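About Gornar

Gornar writes and prints name tags, stock labels and bay markers for workshops, stores and small warehouses. The firm began as the labelling bench of Plutari, a parts supplier, and has traded under its own name for some years. We still keep Plutari's bin labels up to date.

Tags are made in two forms. Printed tags suit long runs and carry a stock number. Handwritten tags are used for names and short orders, where setting up the printer takes longer than the writing. Both forms are cut to the same templates, so they fit the same holders.

Our current list has 386 tag shapes and colours. The Brolero range is narrow and upright, for places where a flat label would be covered up. The Yoon range is wider and meant for shelf edges. Lettering on narrow tags runs lengthwise — this allows a larger letter on the same width, and most first names fit without being shortened. 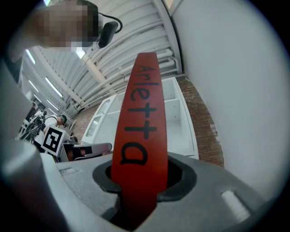
Red-orange name tag, handwritten in thick black marker: "Arletta".

Orders are checked against the customer's own list before packing. Spellings are copied as supplied, including capitals and accents. Corrections sent before cutting are free of charge. Repeat orders should quote the template number printed on the delivery note, for example 2505.

Page last revised February 2, 2021.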